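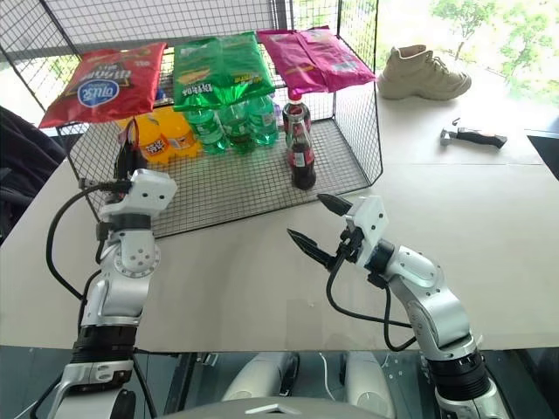
Figure 3. Snack bags and bottled soft drinks in a wire mesh basket.

4.2 Where shared snacks are kept

Of the 64 households in the Wevdale sample, 51 kept crisps and fizzy drinks together in one place. The container varied, with open baskets and deep drawers the most common. Figure 3 shows crisps resting on top of a basket with the bottles standing underneath, an arrangement several parents called "the treat box".

We asked each household to keep a diary for 30 days. Entries were made by whoever took something, with the time of day and whether it was eaten alone. In homes with a single shared store, children were more likely to ask before taking — usually a parent, sometimes an older sibling. In homes where snacks were spread over several cupboards, asking was rare and the diaries were patchier.

Twenty-two households changed their storage during the study, most of them in January. We left their later entries out of the main comparison and report them in section 4.4. Huerta's earlier work in Holodgate found a similar pattern with biscuits, though her diaries were filled in by parents only.

Drinks were handled differently from crisps. An opened bottle tended to move to the fridge and was then treated as open to all.

Comments (2)

Brynhildur Toft: Did you record who did the shopping? In our Flatis interviews that mattered more than where things were kept.

Sarahí Huerta: The Holodgate diaries covered weekdays only, so please be careful with the comparison.

Related items

Asking and taking: food rules among siblings
Who fills the fridge? Notes from Flatis
Keeping a food diary with children under ten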